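Search tickets Enter keyword or ticket no.

Ticket 1888 - Label printer drops off network after sleep
Opened by: Dagný Mikkelsen
Assigned to: Kaj Holst
Site: Harju, second floor
Status: Waiting on user

The printer works fine in the morning. After lunch, jobs sit in the queue and never print. Turning it off and on clears it until the next day.

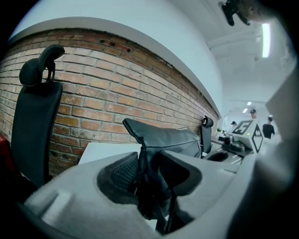
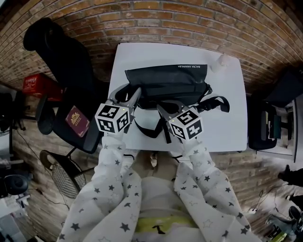 October 22, 2019, Kaj
Pinged the printer while it was stuck. No reply. Its address was different from the one set in the Clavent driver, so the lease is changing when it wakes up. Reserved a fixed address on the router and pointed the driver at it. Test page printed.

Dagný
Worked all day, then stuck again this morning. 80 labels in the queue.

Kaj
Address is still correct this time. Print spooler on the Monari PC had hung with 2 jobs marked "deleting". Stopped the spooler, cleared the folder, started it again. All labels came out. Also turned off deep sleep in the printer menu under Power.

Dagný
OK so far. It does print one blank label first every time now.

Kaj
Run the media calibration: hold Feed until the light blinks, then let go. Let me know if the blank one is still there tomorrow and I will check the gap setting.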